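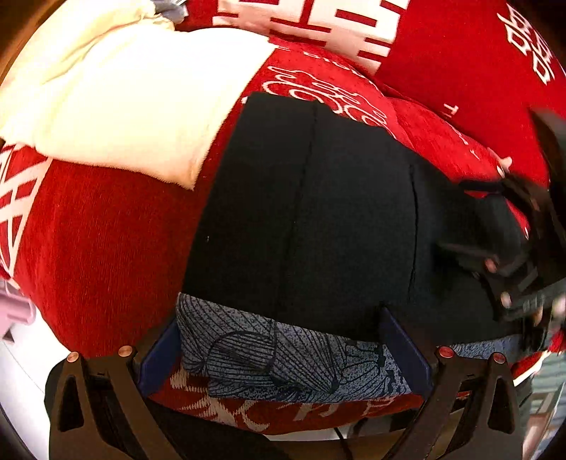
Gripper budget for February, second pair or spares?

valentin_a
Putting the equipment request together for the laundry folding work. We have money for one of these:
1) a second full pair of hand-held grippers from Prelwood
2) one pair plus a drawer of spare pads, pins and linkages
I lean toward the second pair so two people can work at the same time. Quote is good for 30 days.

nvoicu
Spares. At Busmont we bought the second pair first and it sat on a shelf with one finger missing for 3 months while purchasing argued about a bag of pins.

Sorin Stoica
Disagree with Nelu. Pins are cheap and you can get them out of petty cash. A full pair needs a signature. Ask for the big item while there is a budget line for it.

nvoicu
Pins are cheap, pads aren't. Did Prelwood quote them separately?

valentin_a
Yes, pads come in sets. Shipping is extra under 80 sets and I can't see us using that many in a year.

cradu
What are you folding? Towels wear pads a lot slower than denim does. That changes the answer.

valentin_a
Clothes and bed linen, mostly done on top of a bed. Dark clothes on patterned covers are the ones I want more hours on.
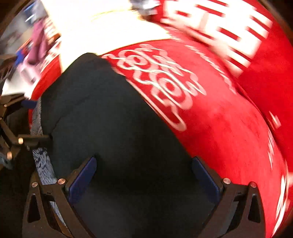
Black fabric on the red bedspread, blue pads on both fingers.

cradu
Smooth cloth like that shouldn't be hard on pads. I'd go with the second pair and one set of spares if you can squeeze it in.

liordache
Has anyone bought from Tresis? Their pads fit the Prelwood fingers after a bit of filing and they don't have the shipping minimum.

Sorin Stoica
Filing pads is a waste of paid time. No.

liordache
It took me one evening for the whole batch. Depends what your time costs.

valentin_a
Current plan is 70 percent of the line on the second pair and 30 on spares. I need to check if Prelwood will split a pad order with Bielecka, they buy the same model. Will post the revised quote when I get it.

nvoicu
Get the lead time in writing too.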